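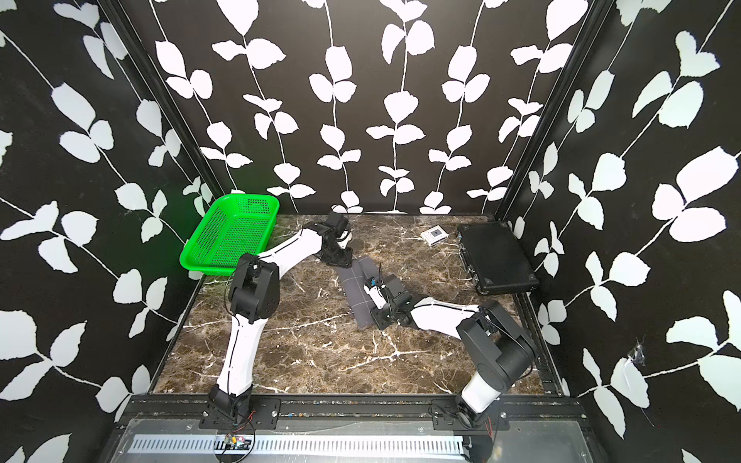

Section 4: Hanging Your Panels in an Alcove or Three-Sided Nook

By now you should have read Section 3 (Getting the Walls Ready) and let your primer dry overnight. If you skipped ahead because you're eager to see the pattern up, we understand completely, but please go back and at least do the tape test on page 11. It takes five minutes and a strip of masking tape.

This section covers the Greswood range of printed wall panels when they're going onto three walls that meet: a back wall, a left side and a right side. Reading nooks, the space behind a bar counter, a breakfast corner, a closet turned into a desk, they all work the same way. If you're covering one flat wall only, you can turn to Section 5, which is a good deal shorter.

The instructions apply to both the Dadthorpe (large leaf and vine) and the Berport (small repeating sprig) patterns. Where the two differ we say so.

Before you start

You will need:

Your panels, unrolled and resting flat for at least two hours
A tape measure
A long level, or a short level and a straight board
A soft pencil (please, no pens, the ink comes through)
A sharp utility knife and more blades than you think you'll use
The felt-edged smoother from the box
A seam roller
A clean sponge and a bucket of lukewarm water
The tub of Kang paste supplied with the kit
A step stool that doesn't wobble
A second person, if you can talk one into it

Check that the batch number on the back of every panel is the same. It's printed along the lower edge in gray. Panels from batch 418, for instance, should only be hung beside other panels from batch 418. Small shifts in color happen between printings, and on the dark backgrounds they show up more than you'd expect once the lights are on in the evening. If you have a mixed set, stop there and contact us before you open the paste.

Each full panel is 49 inches wide. Lay them out on a clean floor, face up, in the order you plan to hang them. Take your time over this part and walk around them a bit. The Dadthorpe stems wander as they climb, and there's usually one arrangement that pleases you more than the others. Number the backs in pencil when you've decided, with a little arrow pointing up.

CAUTION: Turn off the power to any outlet or light switch inside the nook at the breaker before you take off the cover plate. Test it with a lamp or a tester. Wet paste and live wiring do not mix.

4.1 Measuring the three walls

1. Measure the width of the back wall at the top, in the middle and at the bottom. Write down the largest number.

2. Do the same with the left wall and then the right wall. Don't assume they match. Nooks are very often deeper on one side than the other, even in new houses.

3. Measure the height in every corner and add four inches for trimming.

4. Find the center of the back wall and make a small pencil mark near the top. Using your level, draw a faint plumb line from that mark to the floor or countertop.

5. Stand back and look at the line. If it seems crooked compared to the corners, trust the level. It's the corners that are off, and we'll deal with them in 4.3.

Note: If your nook has a counter or built-in table, measure from the top of the counter and not from the floor. Cover stone or wood surfaces with an old sheet and tape the sheet down at the front. Kang paste wipes off most sealed surfaces easily while it's damp, but it's a nuisance in the seams, and on unsealed stone it may leave a dull ring.

4.2 Hanging the back wall

Always begin with the back wall. It's the one people look at straight on, and the side walls are much more forgiving.

1. Stir the paste gently. It should look like thick yogurt. If it's lumpy, leave it ten minutes and stir again. Don't add water.

2. Brush the paste onto the wall, not onto the panel. Cover an area a little wider than your first panel and work the brush well into the corners and along the ceiling. An even, thin coat is what you're after. You should still be able to see a hint of the primer through it.

3. Have your helper hold the bottom of panel number one away from the wall while you set the top in place, leaving about two inches of extra at the ceiling. Line up the left edge with your plumb line.

4. Let the panel down slowly. Press it lightly with your palm at the top only, then check the edge against the line all the way to the bottom. You have a good ten minutes before the paste grabs, so there's no rush at all. If it's crooked, peel it down to where it goes wrong and lay it back.

5. Using the smoother, work from the center of the panel toward the edges in long, easy strokes. Bubbles smaller than a pea can be left alone. They nearly always flatten out by the next morning.

6. Hang panel number two on the other side of the plumb line. Match the pattern at eye level first and then slide the panel up or down until the leaves meet. With the Dadthorpe pattern, match the stems and let the leaves follow. With the Berport, match any sprig you like.

7. Butt the edges together without overlapping them. Roll the seam once, lightly. Pressing hard pushes the paste out and leaves a shiny stripe on dark panels.

8. Wipe any paste off the face with a damp sponge right away, then again with clean water.

Tip from Arlo Rosenthal in our installation office: dark panels have a white paper core, and a fine pale line can show along the seams in bright light. Before hanging, Arlo runs a stick of soft black chalk along the cut edge, holding it against the back so that none gets on the printed face. He's done it on every dark job for years and swears by it. Practice on an offcut first.

4.3 Turning the corners

This is the part that makes people nervous, and we'd like to put your mind at ease. Nearly every inside corner is out of true, and the method below hides it nicely.

1. Measure from the edge of your last back-wall panel to the corner, at the top, middle and bottom. Take the largest of the three and add half an inch.

2. Cut the next panel to that width. Keep the leftover strip! It becomes the first piece on the side wall.

3. Hang the cut piece as before and press it firmly into the corner with the smoother, letting the extra half inch wrap onto the side wall.

4. If the wrapped edge wrinkles, snip it with scissors every few inches from the edge almost to the corner, and press it flat.

5. On the side wall, draw a new plumb line. Place it as far from the corner as your leftover strip is wide.

6. Hang the leftover strip against this new line, so that its other edge tucks into the corner and covers the wrapped half inch.

7. Repeat on the opposite side.

You'll lose a sliver of the pattern in each corner. A large leaf may come out slightly narrower than its neighbors. It's very hard to spot from a chair, and after a week you'll have forgotten which corner it was.

Note: Seen from the front of the nook, the pattern on the sides will look different from the pattern on the back, and the color can pick up a tint from a nearby window or bulb. Look at it again in daylight and after dark before you call us about it. We're always glad to hear from you, but quite a few of those calls sort themselves out by suppertime.

4.4 Trimming

1. Wait 30 minutes after the last panel is up.

2. Put a fresh blade in the knife. Hold a wide putty knife tightly against the wall where it meets the ceiling and cut along it. Move the putty knife along without lifting the blade from the cut.

3. Snap off the blade and do the same along the bottom.

4. For outlets, feel for the box through the panel, cut a small X over the middle, and trim outward a little at a time. The cover plate should hide the edges. Leave the plates off until the next day.

CAUTION: Used blades are still very sharp. Drop them into a lidded jar as you go and keep the jar out of reach of children.

4.5 Drying and first care

Leave the nook open to the room for a full day. Keep heaters and fans off and pointed elsewhere. The panels may look blotchy while the paste dries, with darker patches near the bottom. Leave them be.

Don't lean furniture or cushions against the walls for three days, and wait a week before putting up hooks or shelves. Shelf weights and suitable anchors are listed in Section 7.

For everyday cleaning, a dry microfiber cloth will do. Fingerprints come off with a barely damp sponge and a drop of dish soap. Avoid anything with bleach or grit in it.

Save at least one good-sized offcut, rolled and not folded, with the batch number written on the back. To order a matching repair piece, ask for part 2983 and give us that batch number along with the name of your pattern. Repairs are covered in Section 8.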